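Sorting bins and small stock: gallery

The pages in this section cover the returns bench at the Narkent store, where mixed small goods are held before they go back to their own shelves. The bench was set up under Hervé Perrin and has kept the same layout through two changes of shelving. Last revised June 26, 2018.

Bins are used in pairs, one behind the other. The nearer bin takes mixed goods. The farther one is kept for sorted goods and should start each round with nothing in it. Both are the open-topped grey pattern supplied by Fitent. The older Driltus pattern has a lip that catches on sleeves and is being withdrawn.

Stock held at the last full check was 1,466 pieces, of which 712 were classed as soft or mixed-material. The rest were hard plastic or metal. Soft pieces are slower to sort, as they hold dust and lose their shape under weight. Sponges in particular should go in last.
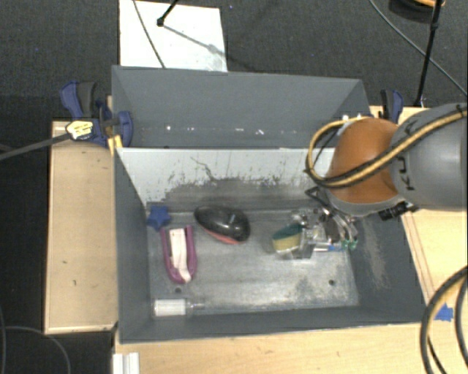

Wear is recorded on a sheet kept with each pair. Four areas are entered separately: floor, side walls, dividing wall and rim. Scuffing on the floor is normal and needs no action. Dark rubbing low on the dividing wall is entered as "surface" unless a fingernail catches in it, in which case it is entered as "cut" and the bin is looked at again in July.

Round holes in the floor of a bin are left open. Tape was tried over them and came away at the edges, taking dust with it. Anything under 8 mm across goes in a lidded tub first.

Notes on the goods

Sponges, two-layer. The green and yellow type is the commonest. Store flat, one deep. If the layers have begun to part, move to scrap.

Shaped pieces, plain colours. Stars, rings and U-shapes are sorted by outline first and colour second. A U-shape will often have a smaller piece lying inside it; lift both out and log them as two.

Rounded glossy pieces. These roll. Put them down against another item or in a corner. Shiny black finishes show finger marks, so wipe with a dry cloth before shelving.

Small cylinders. Lay on the side, tip away from the wall where there is one. Clear or part-clear tips crack if the piece is dropped on its end.

Cleaning

Empty the pair completely before wiping. Use a damp cloth and plain water – the Wang cleaner left a film on the floor of the bin and is no longer ordered. Dry the corners by hand. Vacuum the carpet by the bench at the same time, working away from the bins.

Each pair is cleaned after 6 rounds, or sooner if grit can be felt under the hand. Enter the date on the wear sheet and start a new line.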